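Team Prendetti - Final Project Report
Submitted August 25, 2023

Project: Hand-held demos for box packing, left and right gripper

Summary

We wanted to know if a policy trained only on hand-held gripper demos can learn to put small bathroom items in a clear box and take them out again. No teleop. We collected 435 demos, threw out a lot, trained on 233. Best policy got the item in the box in 60 percent of trials. Taking out was worse. Details below.

Setup

Two hand-held grippers, one per hand, cabled to the logging PC. Camera on each gripper plus one head camera. Light wood table, clear acrylic box with open top. We call the logging software Drumosel, it's the same code the May group used with our patches on top. Sync between the cameras is done in Drumosel after recording, not live.

The box stays on the table. The start position of the item is changed by the operator between demos, no fixed grid. We tried a grid in week 2 and the policy just learned the grid.

Collecting demos

One operator at a time. Left hand does the item, right hand gripper stays low near the table unless it is needed to steady the box. Toothpaste was the main item as the tube is long and has to be turned before it fits, so you get real wrist motion in the data. Cables go back along the forearm, if they hang in front they get in the wrist view and the demo is no good.

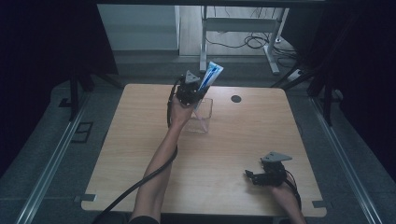

Filtering

We went through all demos by hand in the viewer. Took way longer than planned. Reasons for throwing one out:

- gripper pose lost for more than 9 frames in a row
- operator's other hand blocks the item at the grasp
- item dropped and picked up again (we kept these at first, policy learned to drop things)
- recording started late

Pose loss was the big one. It happens mostly when the gripper is tilted far over the box. We should of checked this in the first week and not after most of the data was in.

Training

Diffusion policy, wrist views only in the final version. With the head view added the training loss went lower but the rollouts were worse, we think because the head view has the person's arms in it and the robot doesn't have those. Did not test this properly. Runs were done overnight on the MacAulay lab machine.

Gripper width

Jaw opening turned out to matter more than we expected. In the early demos people opened the jaws only a bit wider than the tube, so the policy had no margin and bumped the tube with a fingertip. We changed the instruction to start every demo with the jaws wide open over bare table, then go to the item.

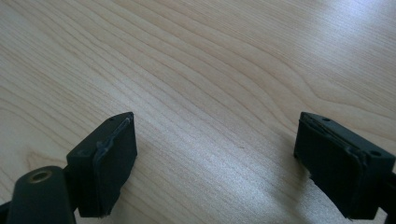
Retrained with only wide-start demos and the bumping mostly went away. The wide start also gives a clean view of both pads before anything is grasped, so we used that first second to calibrate the width reading. Without it the width drifts between sessions and the policy closes too early or doesnt close all the way.

Table glare is still a problem. Bright reflection on the wood changes with where the gripper is, and a white tube over a white patch is hard even for us to see in the wrist view. Brightness augmentation helped a bit. A matte mat would be the easy fix but then the old demos don't match.

Results

Into the box: 60 percent. Most failures are the tube landing on the rim at an angle. A few times the policy just hovered and never let go.

Out of the box: no number we trust. The trials were stopped early when the arm hit the box wall and we had to re-home it each time. Grasps through the clear wall look fine from one wrist view but the depth is off.

Over, the simple baseline (replay of the nearest demo), did worse on both, but we only ran it with the toothpaste.

Left to do

Redo the out-of-box trials with a softer stop. More items. Write down the session settings in the log file and not on paper, we lost one page. Check the pads before each session and swap them when the edges get rough. Filtered demo list and the training config are in the project folder under final, ignore the one called final_old.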